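How to make a cloth backdrop with cut-out foam letters

A black cloth with bright letters on it makes a good backing for a stall, a demonstration table, a school display or a party. It packs down to one carrier bag and can go up in an afternoon. These instructions are for a backdrop that stands behind a table, fixed to a wall or a frame at the back. The same method works for a wider one if you join two lengths of cloth.

I have made a fair number of these, first with Faith Chege for the Baltthorpe open days and later on my own. The first few sagged. Most of what follows comes from putting that right.

What you need

Black cotton or polyester cloth, matt if you can get it
Craft foam sheets in three or four light colours, plus white for outlines
Thin card for templates
Pencil, ruler and a fine white chalk pencil
Sharp scissors and a craft knife with a cutting mat
Foam-safe glue
Short dressmaker's pins or flat-headed pins
Small spring clips or bulldog clips
A length of batten or a rail, if you have no wall fixing

Choosing the cloth

Matt black is the easiest to work with. Shiny cloth such as satin shows every light in the room as a white streak, and the letters get lost next to it. Polyester creases less in the bag. Cotton holds a pin better. I use a medium-weight cotton and accept the ironing.

Measure the table and add 40 cm to the width so the cloth can hang with a little fullness. For height, measure from the fixing point down to the back edge of the table, then add a hand's width so that the bottom tucks out of sight. Hem the top edge at least. The sides can be left raw if they will be folded back, but a raw top edge stretches where the clips grip it.

Planning the letters

Write the words out on scrap paper first, in rows, with the most important word on its own row and in the biggest letters. Short words are far easier. If the full name of your group is long, use the initials large and put the rest on a printed sheet at the front of the table.

For reading across an ordinary room, a main letter should be as tall as your hand from wrist to fingertip. The smaller words can be two thirds of that. Leave more space between the rows than looks right on paper, as folds in the cloth will close it up.

Thick letters with plain shapes are best. Thin strokes bend forward off the cloth after a day or so. If you like serifs, keep them chunky.

Cutting and outlining

1. Draw each letter on card and cut it out. Check that it reads properly from across the room before you touch the foam.

2. Lay the card on the foam and draw round it lightly in pencil. If your foam has a printed or coloured face, turn the card over and draw on the back, so that the marks don't show. Remember that the letter will then be the wrong way round on the back and the right way round on the front.

3. Cut the outside edge with scissors, turning the foam and keeping the scissors still. Use the craft knife for the holes in letters such as a, e and o. Two light passes are cleaner than one heavy one.

4. For the outline, place the finished letter on a second sheet in white or a darker shade, draw round it with a finger's width to spare and cut that out too.

5. Glue the letter to its backing. Put a board and a couple of books on top and leave it overnight. Foam that is moved too soon slides, and the outline comes out thick on one side.

Ready-made foam letters save all of this. Luik sell them in bags, though you may need to buy two bags to get enough vowels.

Hanging the cloth

Iron it the night before and roll it on a cardboard tube for carrying. Folding it into a square puts a cross in the middle that will still be there when you pack up.

Start at the top centre. Fix the middle, then the two top corners, then work inwards with a clip every 40 cm. Pull the cloth sideways only until it stops sagging. If you stretch it hard, the pins will drag the letters out of line later. Once the top is done, clip the sides.

Soft folds are fine and look better than a cloth that is nearly flat with one crease across it. Run your hands down from the top to settle them before any letter goes on.

Pinning the letters

Lay everything out on the floor or the table in the right order. Chalk a faint line on the cloth for the bottom of each row. Begin with the middle letter of the main word and work outwards, then do the row above.

Two pins are enough for most letters, one high and one low, pushed in at a slant. Wide letters such as M and W need one at each upper corner and one at the bottom or they swing. Push the pin through the outline part so the head doesn't mark the face of the letter. Keep a count of your pins and collect them all afterwards, particularly in a school.

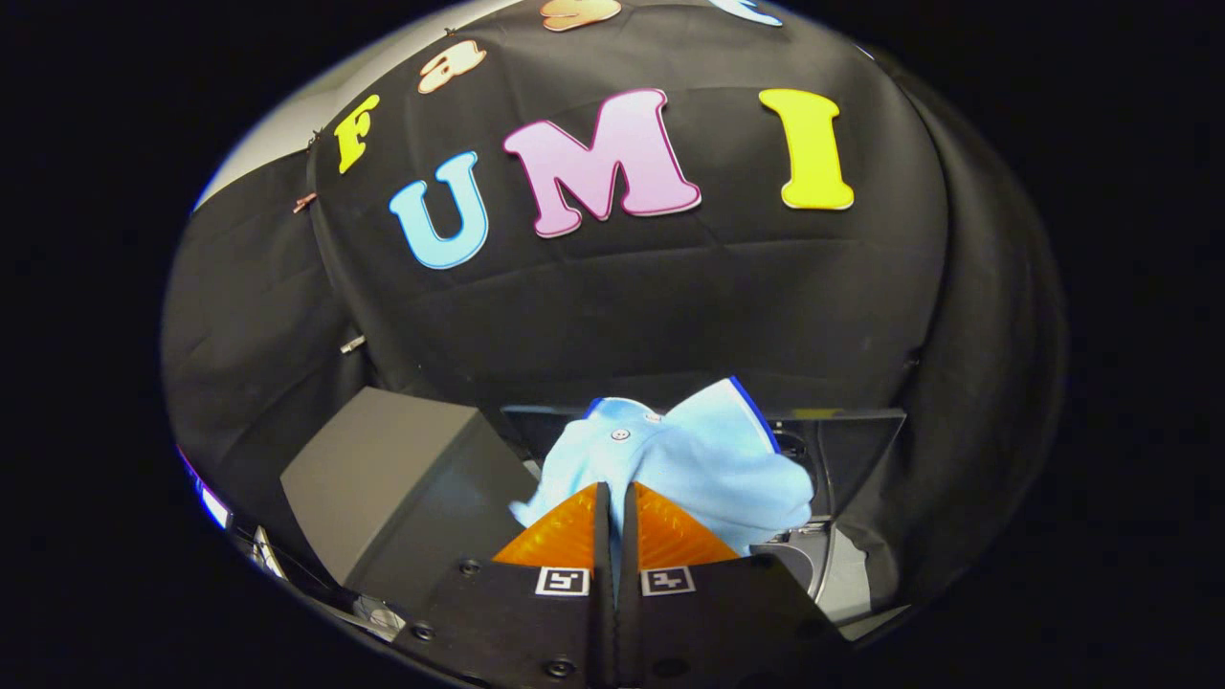 Colour does more for a backdrop than careful spacing. On black, pale blue, pink, yellow and peach all stand out well, while navy, brown and dark green vanish. Give each letter of the main word its own colour, and make one of them larger if you want the eye to go there first. The row reading UMI is done that way, with a light blue U, a big pink M and a yellow I, and the M is tipped slightly to one side, which suits this sort of lettering. A small tilt looks cheerful. If you tilt one, leave its neighbours fairly upright. The side of the cloth is held with small clips, one of them copper-coloured and one silver, and odd clips like these do the job as well as a matching set.

Setting the table in front

Anything tall should go to the left or right so that it doesn't stand in front of the main word. Trays and flat boxes can go anywhere. Sit down in a chair on the visitors' side and look, then stand and look again. Letters that are clear when you are standing may be hidden from a child.

If letters come loose

Warm rooms soften some glues. Carry a small tube and a spare sheet of each colour. If a pin keeps working out, it is probably sitting in a fold, so move the letter sideways until it lies on a flatter part.

Packing away

Take the letters off before the cloth comes down. Store them flat between sheets of card, each word in its own envelope with the word written on the front. Pins go in a tin. Shake the cloth out of doors, then roll it. Foam letters left in sunlight fade within a season, the pinks first, so keep the box in a cupboard.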